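I said yes to hosting my cousin's engagement dinner back in June, when 50 guests sounded cozy (ha!). By the time I'd booked the upstairs room at Tonamia, I was dreaming about place cards and pear tarts.
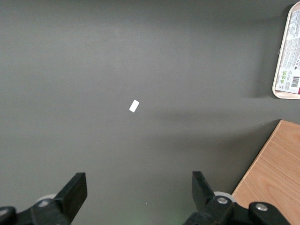
And the tarts were the easy part! I made three test batches, all with too much ginger, and my husband ate every one of them standing up. The big fight was over whether to seat people or let them wander.
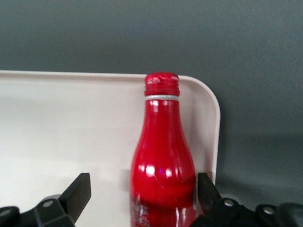

Agathe Gilbert was firmly for wandering, and told me that a seated dinner only makes the shy ones shyer. So we pushed the chairs to the walls, and my aunt danced until midnight.

Recent stories
A Weekend of Soup at Lurkora
Wongsuwan's Late-Night Noodles
Table Linens for Under $50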